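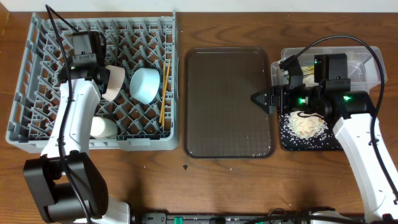

Threads > Equipment > Budget

Thread on what we're buying for the second half of the year. We're a small shop in Cornport and I do the ordering, so this is mostly a money thread.

The plan was one more two-arm table station for kitchen tasks. Dishes, rice, the usual. Quote from Malý came in at 3659 for the pair of grippers with wrist cameras. Arms are quoted separately.

Narnotine wanted less up front but charges for every spare finger. We go through fingers. I priced 6 spares from each and Malý came out cheaper.

Things I forgot to budget last time: power strips, longer cables, mats, bins, a dish rack. Small stuff, but it came to 1813 over 2 stations – more than I would have guessed.

Lead time matters too. Domance can ship the table mounts in March. If the arms arrive first they sit in boxes.

Order goes in Thursday. I'm keeping a line for rice this time.

Comments
– Does the Malý price include the camera cables?
– Yes, but short ones. Buy longer.
– We put tape over our outlets after a rice spill. Add tape to the list.

Last updated: March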